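Noonan Demonstration Program
Progress report to the Pokent Fund, second period

Open day

The main item this period was the August open day, held in the ground floor showroom from 10 a.m. until mid-afternoon. We had budgeted $2,000 for it and spent $1,900 of that, mostly on printing, catering and travel for the two presenters. The remaining $100 has gone back into the program line.

We ran the day as short demonstrations with time for questions between them. The hand-held grippers got the most attention. A presenter holds the gripper and does a household task with it, and the recording is used later to train an arm to do the same job. The square black-and-white markers let the software work out where each gripper is.
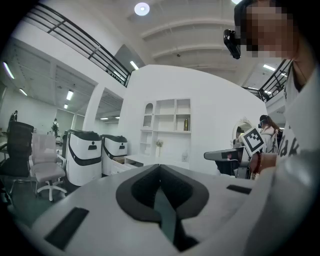

Visitors could try the grippers themselves after a short briefing. We had planned five minutes a person and it took closer to ten, so the afternoon group started late. Next time we'll take bookings for the hands-on part and leave the talks open to anyone who walks in.

The service robots were the other part of the program. We kept them parked while the grippers were in use and gave them their own session before lunch. Most questions were about cleaning, charging and what happens when a corridor is blocked. Two aged care operators have asked for a follow-up visit — both want to see the robots on carpet, and we can't show them that at this site.

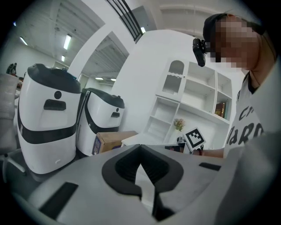 Sinéad Ní Chonaill wrote afterwards that the grippers made more sense to her once she'd held one, and that the talk beforehand could be cut in half. She also asked for a plain one-page handout on how the recordings are stored and who can see them. We agree with both points and have started on the handout.

Recordings

The Amano set now stands at 3,747 recordings, up by around 900 on the last report. Labelling is behind. Flistia has the backlog and expects to clear it before the next period closes.

Next period

Carpet trial for the two operators, venue to be confirmed.
Booking form for hands-on sessions.
Handout finished and sent to everyone who left an email address.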